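What Is a Preposition?

A preposition is a word that tells you where something is, when something happens, or how two things are connected. In, on, under, behind, before, after and with are all prepositions. Most of them are short. You use them all day long without thinking about it.

Read this sentence: The cat slept ___ the bed.

You could put on in the gap. You could also put under, beside or behind. Each word is correct, but each one sends the cat to a different spot.

Where words

These prepositions tell you about place.

The keys are in the drawer.
Nassoro sat between his cousins.
The bus stopped near the library.
We ran across the field.

Across is a little different from the others. It tells you about moving from one side to the other. Into, through, toward and past work the same way.

When words

These tell you about time.

My lesson is on Tuesday.
Grandma's birthday is in January.
The movie starts at 2.

Look at the three small words. We say on with days, in with months, and at with clock times. Children learning English often mix these up, and so do grown-ups. You have to learn them by using them.

What comes after a preposition?

A preposition needs a partner. The partner is a noun or a pronoun, and it is called the object of the preposition. In the sentence "Imani hid behind the curtain," the preposition is behind and the object is curtain. Put them together with the little word the, and you have a prepositional phrase: behind the curtain.

If the object is a pronoun, use me, him, her, us or them. Write "Come with me," never "Come with I."

Finding prepositions around you

Pick any room and say where things are. Use a full sentence each time. You might say, "The picture is on the wall," or "The floor is under my feet." Then write your sentences down and underline every preposition. 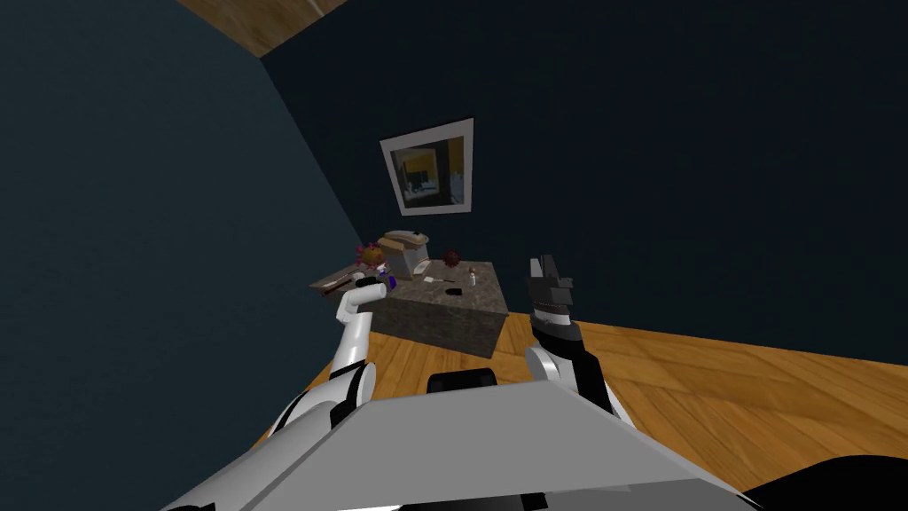 Raelene Pryor wrote to ask whether up is always a preposition, as her class could not agree. It depends on the sentence. In "The squirrel ran up the tree," up has an object, tree, so it is a preposition. In "Please stand up," there is no object, so up is an adverb.

Try it yourself

Copy these sentences and fill in the gaps. Some have more than one right answer.

1. The dog jumped ___ the fence.
2. We eat lunch ___ noon.
3. Upendo put the letter ___ the envelope.
4. School ends ___ June.

Now write a sentence of your own with two prepositions in it. Circle the object of each one.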